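Tuesday, March 12, 2019

Back from the growers' meeting at Galtevdale with a sore back and a folder of handouts. Imre Bognár talked for most of the morning about Cladach, the new apple rootstock everybody is supposed to want. His trial block had 410 trees, and the yield came out 28 percent over the old stock. Fine. Over two seasons, on the best soil in the valley, with drip lines I couldn't pay for. I wrote the number down and put a question mark beside it. 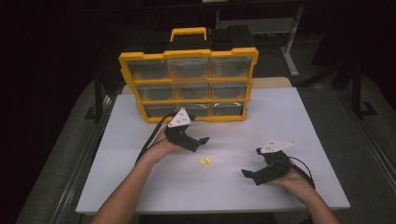
Would I plant it here? Only a short row of 100 trees at the wet end, and only if the nursery puts its canker figures in writing.

Gemma Naylor thinks I'm being stubborn. She has ordered for the whole of Sugden field already – paid the deposit in September, before any of us had tasted the fruit. She may be right. She was also right about the cherries for six years, until the frost.

The afternoon talk was on root pruning and I stopped taking notes halfway through. The slides showed averages and never the worst tree, and it's the worst trees I end up walking past all summer.

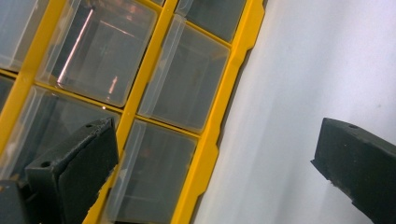
Yellow organizer, clear drawers.

Finished pruning the Jirnness rows before dark. Buds are tight still, a little mildew on the tips. Must call the nursery about delivery dates, and ask again about the canker.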